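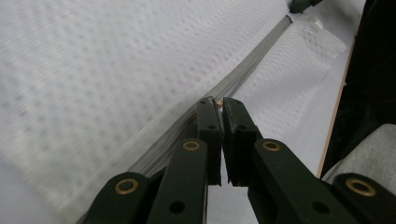

The Cimholm assembly ordinance goes back to the city council tonight, Monday, October 5, 2020, and I'd like to hear from people who have read the full text. As it stands, any gathering of more than 31 people on city property needs a permit, and the application has to be signed off by both the police department and the city clerk. Neither office has a deadline to answer. The police wait for the clerk and the clerk waits for the police, and your application is that little zipper slider, pinched from both sides and going nowhere. The fine for marching without a permit is 400 dollars per person. I think it should be voted down.

millrace_dan
Reply #1

I read it. You left out section 4, which says a permit "shall not be unreasonably delayed." That is a deadline of sorts. Courts deal with the word "unreasonably" all the time.

cimholm_east
Reply #2

Courts deal with it months later. If the march is about a vote on Thursday, a ruling in February doesn't help. The Noller Street people applied in plenty of time last year and got their answer the morning after the event was supposed to happen.

I was the one who filed that application, by the way. Zoia Prokopenko, if anyone wants to look it up in the clerk's log.

zprokopenko
Reply #3

Thanks Zoia, I didn't know that was you.

millrace_dan: a deadline of sorts isn't a deadline. Put a number of days in there and I would probably support most of the rest.

cimholm_east
Reply #4

I'll say the unpopular thing. There were 122 arrests at the bridge in February and my shop was closed for two days with no warning. Same for everyone on that block. People have a right to protest and I have a right to know whether the delivery truck can get through. A permit system is how you do both. Every city near us has one.

noller_hardware
Reply #5

Most of those 122 cases were dropped, which says something about the arrests.

And cities near us do have permits, but Mihăilă went through the neighboring ordinances in her comment letter and all of them have an exception for events responding to breaking news. Ours doesn't. That is the part I can't get past.

petrica_s
Reply #6

Dropped doesn't mean the bridge was open.

noller_hardware
Reply #7
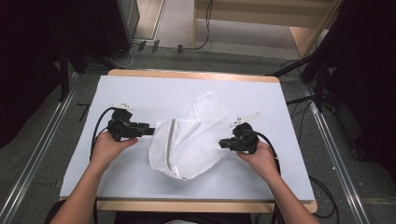 Does the permit rule apply to the sidewalk in front of city hall, or only to the street and the park?

hokoro
Reply #8

It applies to all three. Section 2 defines city property as "streets, sidewalks, parks and plazas," so the sidewalk counts if your group is over the limit. A smaller group can stand there without a permit as long as people can still walk past.

millrace_dan
Reply #9

OK thank you. Our group is usually well under that so I guess we are fine — until a few extra people walk up and join in. Who gets the fine then?

hokoro
Reply #10

The draft says "each participant." There is nothing in it about the person who showed up last. Corina Ene asked the city attorney that at the first reading and he said officers would use discretion. I was in the room. She asked him to put that in writing and he said he would look at it.

petrica_s
Reply #11

Discretion is what we had at the bridge.

zprokopenko
Reply #12

Can we keep the bridge out of it? Different situation, there was an order to leave and it was read out three times.

millrace_dan
Reply #13

It was read out from a car at the far end. I never heard it and I was standing in the middle. You can't talk about this ordinance without the bridge, the bridge is the reason it was written. It's in the first paragraph of the staff report.

zprokopenko
Reply #14

Fair enough about the staff report. I still think the two should be argued separately. I'd vote for a permit rule with a fixed number of days and a breaking news exception. I would not vote for no rule at all.

millrace_dan
Reply #15

I could live with that too, if notice goes out to the businesses on the route. Email would do.

noller_hardware
Reply #16

Then please both of you sign up to speak, because right now the only amendment on the table is one to raise the fine. Sign-up is on a sheet by the door or through the clerk's web form. The web form closes an hour before the meeting.

cimholm_east
Reply #17

Form is giving me an error on the address field. Going to call the office.

noller_hardware
Reply #18

Leave out the apartment number, it worked for me after that.

hokoro
Reply #19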